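Posted November 13, 2021
By the Brenent Interiors Group

We use cookies to remember your reading preferences and to measure traffic. By continuing to browse you accept our cookie policy.

4. Results for round tables in circulation areas

4.1 Setting and units of record

The tables treated in this section stand in the circulation areas of the Oltamus building, outside any enclosed office or meeting room. There are 24 of them. They were bought to a single specification and are used for short stays: waiting, reading, a telephone call, a brief conversation between two people. No table is assigned to a department, and none appears in the room booking system. Rectangular desks and counters are covered in Section 5 and follow different rules, mainly because they have a front and a back.

The unit of record is the object entry. An entry consists of an object class, a position on the tabletop, a posture, and a relation to any neighboring object. An item that remained on a table between two rounds produced two entries. The complete log for the circulation areas holds 3,489 entries. Objects on chairs or on the floor were not logged, and neither were wall displays, although the type of wall behind each table was noted on the table sheet.

Position was coded with the Torner grid, which divides a round top into a central disk and an outer ring. The ring is then split into near, far, left, and right parts relative to the open side of the table. The open side is the side from which a person walking through the area would normally approach. Where a chair was placed against one side of the table and the other sides were clear, the side opposite the chair was taken as open. Where two or more chairs were present, the open side was fixed by the direction of the nearest stair or door.

4.2 Object classes

Five classes account for most of the log: power accessories, upright containers, flat packages, boxes, and paper. Power accessories include power strips, adapters, chargers, and detached plugs. Upright containers include cups, canisters, and bottles that stand on their own base. The line between a flat package and a box was drawn by height. Any rectangular item lower than the width of an adult thumb was entered as flat, whatever its contents. This rule places thick booklets and flattened cartons in the same class, and coders were told not to open or lift an item in order to decide between them.

Printing on packaging was ignored for classification. A secondary code for main color was kept, and white was the most frequent value in every class except paper, where no color was coded. On the cream-colored tops this produced low contrast between object and surface, and small white items were the ones most often missed by the first coder and added by the second. 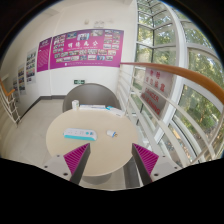
Figure 1. Round tabletop with power strip and detached plug adapter; container, flat package, and box toward the far edge.

The arrangement in Figure 1 shows the separation that recurs through the log. The power accessories lie apart from the packaging, and the packaging sits toward the far edge, on the side where the chair stands. The strip and the adapter were entered separately under the rule for detached parts: two power accessories are joined in one entry only when one is inserted in the other. The adapter is on its side, posture code S. The container is upright, posture code U. The box, which is turned at an angle, received the additional mark for rotation, applied whenever the long side of a rectangular object follows neither the approach direction nor the line at right angles to it.

4.3 Position

Power strips were found more often in the central disk and the near part of the ring than in the far part. The tendency held for tables placed against a wall and for tables standing free. A strip is longer than most other items on these tables and has a working face that must be reached from above, so a position near the middle leaves every socket accessible from any seat. It also takes up the part of the surface that would otherwise hold an open notebook or a tray.

Containers and packages showed the opposite tendency. They were concentrated in the far part of the ring, and boxes in particular were found at the right or left end of that part. The Takeda study of library reading tables reported a similar drift of unused items toward the edge farthest from the approach side. Our result agrees in direction. The tables in that study were rectangular and considerably larger, and no comparison of distances is attempted.

A round top offers no corner in which to set an item aside. On a rectangular desk, boxes are commonly pushed into a corner with two sides parallel to the desk edges, and the rotation mark is rare. On the round tables the mark is common. There is no straight edge to align with, and neighboring boxes are seldom aligned with one another. For this reason we treat rotation on round tops as a property of the surface and exclude it from the tidiness score used in Section 6.

4.4 Joined and detached power accessories

The state of the power accessories was coded at three levels: joined, detached and touching, and detached and apart. The middle level turned out to be of little use. It was assigned inconsistently, and in the final analysis it was merged with the third.
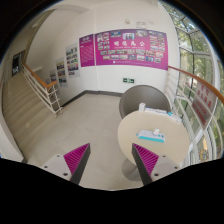
Joined accessories present a second problem, that of length. A plug inserted in the end of a strip extends the footprint of the strip, and the combined item may cross from the central disk into the ring. The coding manual originally assigned such an item to the zone containing its midpoint. After the January review the rule was changed, and the combined item is now assigned to the zone containing the body of the strip. Earlier entries were recoded under the new rule. The change moved entries out of the ring and into the disk, and left the overall pattern described in Section 4.3 intact.

Detached adapters were the smallest items logged with any regularity. They were recorded in all parts of the top, with no preferred zone, and the side posture was more common than the upright one. An adapter with protruding metal contacts does not stand easily on its contact end, which limits the postures available. Coders disagreed on posture for adapters more than for any other object. Most disagreements concerned items whose body was nearly as wide as it was tall.

4.5 Surroundings of the table

Chairs with a curved back were placed close behind the tables in the wall positions, with the top of the shell rising above the level of the tabletop. In that arrangement the chair screens the far part of the ring from the wall side, and items there can be reached only from the seat or by leaning across the top. This may contribute to the concentration of boxes and containers reported above. The present data do not allow the effect of the chair to be separated from the effect of the wall, as the two nearly always occur together.

Wall type was recorded as plain, glazed, or display. Display walls carry panels, photographs, or text meant to be read by people standing in the area. It was expected that tables in front of display walls would hold more paper, left by readers who had paused there. No such difference was found. The share of power accessories was likewise unaffected by wall type. Floor finish was the same light gray tile at all wall positions and was dropped as a variable.

4.6 Limits of the record

The log describes tabletops at set moments. It contains no information on who placed an item or for how long it had been in position, beyond what can be inferred when the same item appears in successive rounds. Such inference is weak for power strips, which are alike across the building and may be exchanged between tables without leaving any trace in the entries. Containers were not examined for contents. An empty cup and a full one have the same code, though they have different meanings for cleaning staff and for the next person who wishes to sit down.

The Torner grid is also coarse at the boundary between disk and ring. Items lying across the boundary were assigned by midpoint, apart from the joined accessories covered by the revised rule. A finer grid was tried on 2 tables and abandoned, as the added zones were narrower than many of the objects placed in them. The sheets from that trial are kept with the main log, and their entries are included in the totals after conversion to the coarser zones.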